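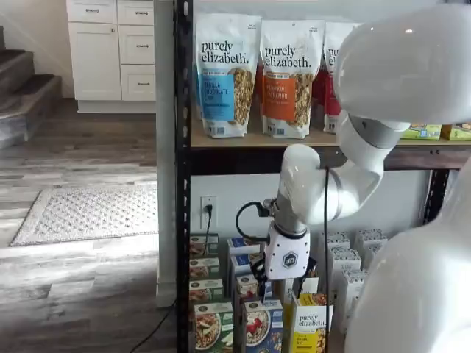 The breakfast shelves at Himdale started with a single carton of oatmeal left by the stairs. The woman who looks after them now had been buying for her own household of five and ran out of cupboard. She asked that we leave her name out, and we have.

"I had the metal posts from an old garage unit," she said. "The boards are newer. I wanted wood on top so the boxes would sit flat."

She sorts by packaging first and flavour second. Granola in bags goes on the upper board, where the vanilla chocolate chip and the pumpkin cinnamon stand side by side. Boxes go lower down.

"Bags slump if you push them to the back. Boxes don't care."

Oatmeal is what she buys most of. She likes the apple cinnamon. Her eldest will only eat the flax one, and the banana nut gets finished by whoever is up last.
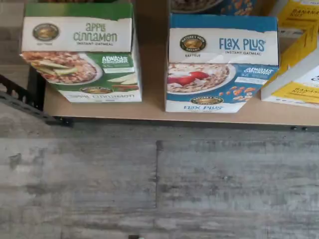
She used to keep everything hard up against the back of the shelf, then gave it up. "You can't read a label in the dark at six in the morning. I bring them forward. Sometimes they end up a bit too far forward, and I nudge them back when I walk past."

The buying is done through Floltia, a neighbourhood order that runs every second month. The minimum is $500, shared between the households that sign up, and her own part of the August order came to $40. Delivery is by Khurana, a family grocer two streets over.

"They ring when they're ten minutes off. I clear a bit of floor and that's all the preparation I do." 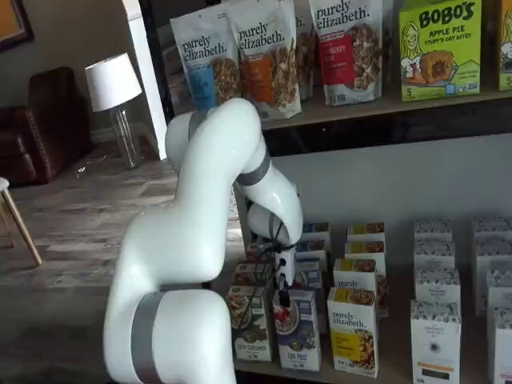 Page last changed: 11/06/2024

Asked about snacks, she was less organised. The Bobo's oat bites share the upper shelf with the granola, on the grounds that they get eaten at the same time of day. Apple pie is the flavour she reorders.

"My sister says snacks should have their own place. She has a pantry, so she can say that."

Opening a delivery takes her half an hour. She keeps a low cardboard tray on the floor and stands the oatmeal in it before anything goes up.

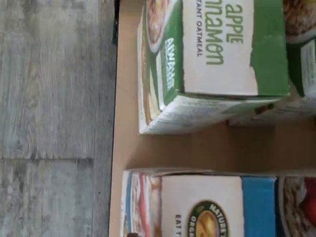
"I check the dates in the tray," she said. "Oldest to the front. If a corner's been knocked I have a look at the bottom flap, and if that's still glued it goes on the shelf with the rest."

Flattened cartons go out with the recycling. She has tried plastic tubs from Sekuvine and went back to cardboard after one winter, as the tubs were too deep and the boxes fell over inside them.

She has no plans for a second unit. The next order form is due at the end of the month, and she had pencilled in more of the flax.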